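Getting Started with the Honero Hand-Held Gripper Kit: Your First Recording of Pick and Place

In this tutorial I explain how to make your first useful recordings with the Honero kit. I bought the basic version for our small workshop in Birnstead and I use it since December, so I made already most of the mistakes which are possible. The paper guide in the box is short, and it assumes that you know some things which I did not know.

What you need

The Honero handle with its two fingers and the camera already mounted. The USB cable from the box (a longer one works also, but please take a good one). A computer with the Modise recorder installed. A table with free space on all sides of your arm. One or more small objects for picking.

You do not need a robot for this part. The recordings are made by hand, and the robot comes later.

Step 1. Prepare the table

Choose a table that does not shine too much. Ours is light wood and it works well, even though the camera sets the exposure a little low at first. Remove what you do not want in your recordings, but do not make the table perfectly clean. If every recording has the same clean background, the trained model becomes confused by the first cup which somebody leaves there. I let one or two things stay near the edge and I move them between sessions.

Step 2. Check the fingers

Hold the handle in the air and press the trigger slowly until the fingers close. They should meet flat, along the full face. If they touch only at the tip, loosen the screws of one finger by half a turn, close the fingers, and tighten again while they are closed. Do not use a power screwdriver. The plastic is strong but the threads are not made for it.

Step 3. Calibrate the opening

Start the recorder and open the page called Gripper. Press the button for calibration, open the fingers completely, wait for the short sound, close them completely, and wait for the second sound. The value on the screen goes from 0 to 1000. If it stops before 500, the cable of the trigger is not seated, and you should push it in again and repeat the step.

Step 4. Choose the first object

Begin with something stiff, light, and easy to see. A flat round tin is very good for this. It does not bend, so you feel at once when both fingers have contact, and a printed lid helps you to see later in the video if the object has turned in the grip.
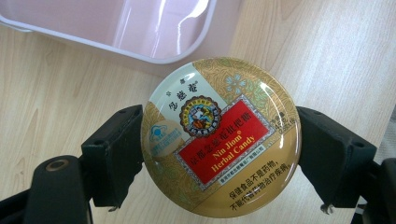
Take the object at its widest place, so that the two fingers press against each other through the middle of it. With a round shape this is more important than with a box. If you hold it too far to one side, it wants to escape to the other side, and the more you press, the faster it goes. Press only as much as you need for lifting. Shiny objects give reflections, and I had the fear that this would spoil the data, but Shanti Garg from Sundholm, where I ordered the kit, wrote to me that some reflections are welcome if the object is recorded at different angles.

Step 5. Record the movement

Press record and wait for 2 seconds without moving. Then go to the object in one calm movement, close the fingers, lift, carry, put down, open, and go back. Wait again before you stop the recording. The waiting feels like lost time, but the software uses it for finding the start and the end.

Do not correct too much with small shaking movements. When I miss the object, I stop, delete the recording, and start again — it is quicker than cutting the file afterward.

Step 6. Look at the face of the fingers

The grip comes mostly from the surface of the fingers, and this surface becomes worn. Put the handle down over a free part of the table with the fingers open, and look at both inner faces under a good lamp.

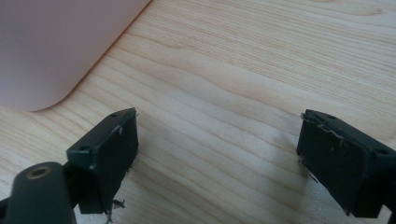

Tape is the cheapest way to get more friction, and many users put it on. It holds well in the beginning, but the edges catch dust and then they start to lift. A loose piece can stick to a light object, and it can also hang into the view of the camera. Remove old tape completely, clean the face with a little alcohol on a cloth, let it dry, and put the new piece so that it ends before the edge and does not go around it. Sundholm sells rubber pads also, in packs of 4. I have tried them, and they last longer, but you must calibrate again after you put them on, for they are thicker.

Step 7. Check the files

In Modise, open the session and play each recording at double speed. I delete a recording when my other hand comes into the view, or when the opening value jumps without reason. Everything else I keep, also the ugly ones where the object was put down a bit hard.

My opinion after these months

The handle is comfortable and the calibration is simple. I am less satisfied with the trigger, which becomes stiff when the room is cold, and with the price of the spare fingers. For a person who wants to collect data at home or in a small workshop, I would still recommend it. Order the rubber pads together with the kit, then you pay for the shipping only once.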